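Sorting and storing small fixings

Workshop notes, last revised 1 Feb 2022

Most of the time lost in a small workshop goes on looking for screws, washers and nuts that are already in the building. The notes below cover sorting, labelling and keeping small parts dry. They assume a mixed stock of metric and older imperial fixings and a bench of ordinary height.

Sort by thread first

Sort by thread diameter and pitch, then by length, then by head. Sorting by head looks tidier, but the first question at the bench is nearly always whether the thread fits. Keep one known nut of each size on a loop of wire and use it as a gauge. If the nut runs on by hand for three full turns, the thread is right. If it binds after one, stop and try the next pitch. M6 and quarter-inch are the usual source of trouble, as the diameters are close enough to fool the eye.

Wood screws go by gauge and length. Measure a countersunk screw overall, from the top of the head to the point. Measure a round or pan head from the underside of the head. Packets follow this rule and it saves confusion to follow it at home.

Anything rusted, bent or with a damaged slot goes in the scrap tin straight away. Do not start a box for "possibly usable".

Weighing in place of counting

For bulk stock, weigh 20 pieces, divide by 20 to get the unit weight, then weigh the lot. A kitchen scale reading to one gram is good enough for M5 and above. For smaller parts use a pocket scale reading to a tenth of a gram. My last full check gave 1216 wood screws and 1052 machine screws, with almost 200 plain washers left over from a gate job. Write the unit weight on the lid so that the sum need not be done again.

Containers

Shallow containers are better than deep ones. At a depth of 30 mm every part can be reached with a fingertip. At 60 mm the bottom layer is never used. Square cells waste less room than round tubs, though round tubs are easier to empty into the palm.

Divided boxes with removable walls are handy for long bolts, but washers slide under the walls when the box is tipped. Lộc Ung runs a thin bead of hot glue along the foot of each wall, and it peels out again if the layout has to change. Boxes with moulded walls do not have this fault.

Keep a flat tray beside the storage tray for the parts in use. Parts go back in the cell when the job ends, and the flat tray is left clear.

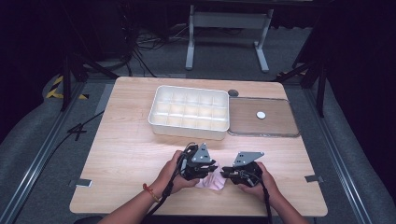 Divided tray on the left, flat working tray on the right.

Labels

Write on the container, never on the lid alone – lids get swapped. The unit weight is the one exception, and it should carry the part size next to it. Pencil on masking tape lasts about a year. Paint marker on plastic lasts longer and comes off with methylated spirit. Put the size first and the material second: M4 x 16, stainless.

Damp

Plain steel rusts in an unheated shed from October onwards. A sachet of silica gel in each closed box is enough if the lid fits well. Dry the sachets in a low oven twice a winter, following the temperature on the packet. Do not store brass and plain steel in one cell. Lightly oiled parts should be wiped before they go into wood that will be stained or varnished, as the oil leaves a ring.

Corrections

Océane MacPherson wrote to point out that an earlier version gave the clearance hole for M5 as 5.2 mm. For general work use 5.5 mm. The drill table has been changed to match.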